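# When the gripper wouldn't let go

Sanne Koster has run the garment folding cell at Drustik for two years. In June the cell stopped in the middle of a shift with a shirt stretched tight between its two arms, and it stayed that way for 17 minutes.

"The left arm had been told to open and it didn't," Koster says. "The right arm went on with its move. So you had one arm pulling and one arm holding, and cloth in between."

The software should have caught it. Each gripper reports its finger position to the controller, and a mismatch is meant to halt both arms at once. According to the log, the left gripper reported "open" while its fingers were still closed. The halt came later, when the pulling arm went over its force limit.

An operator then reached in to free the shirt. The arms were stopped but still powered, and the left fingers opened when the fabric was tugged. He wasn't hurt. Koster wrote it up as a near miss anyway.

"People think a stopped robot is a safe robot. It was holding position with load on it. I would have put my hand in there too, a year ago."

The cause was a position sensor that had worked loose on its bracket. Vandenberghe, the company that services the arms, found it the same afternoon. The log showed 229 cycles in which the sensor reading lagged behind the command. None of them had raised an alarm, as the threshold was set too wide.

"That one is on us," Koster says. "We widened it in the spring to get rid of nuisance stops. Thin knits slip, the fingers close further than expected, and the cell stops. It was driving everybody crazy."

The threshold is back at its old value. The cell stops more often now, and output is down to 390 pieces a shift. Operators have to cut power to both arms and wait for the lamp to go out before they touch a garment. The sensor bracket is checked at every shift change.

Koster would like a second sensor on each finger. She has asked for a quote and hasn't heard back.

"Until then we go slower," she says. "I can live with slower."
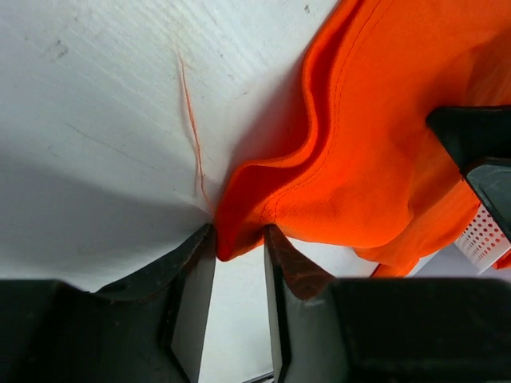 Gripper fingers holding a pinch of orange knit fabric on the white work surface.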